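Home | News | Food & Drink | What's On | Letters

Riswood noodle bar starts charging for chopsticks

November
By Kilian Gruber

Print this page | E-mail this to a friend

Diners at the Sadard noodle bar in Riswood will have to leave a deposit on their chopsticks from this month, after the restaurant admitted that customers had walked off with almost 3750 pairs in a year.

The deposit is 40p a pair, handed back at the till when the sticks are. Forks remain free, and have never been known to go missing.

Sadard opened on Gumeck Street with 100 pairs and a cheerful belief in human nature. By its first stocktake it was down to 74, and the manager put this down to the dishwasher. A new dishwasher was bought. It did not help.

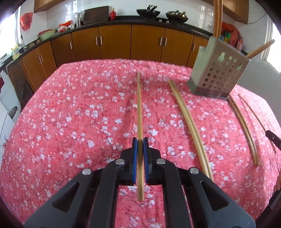 Regulars have taken the news with dignity, apart from the ones who haven't. One man eating lunch at the counter called the deposit "an insult to honest people" and then asked if it would apply to pairs taken before November. It won't. The restaurant says it would rather not know.

A cardboard box has been left by the door for anyone who would like to return old ones quietly. So far it has brought in eleven single chopsticks, a knitting needle and a library card.

The town's other noodle shop, two doors down, has no plans to follow suit. Its owner said he had not bought a chopstick in years and could not say why.

Print | E-mail | Back to News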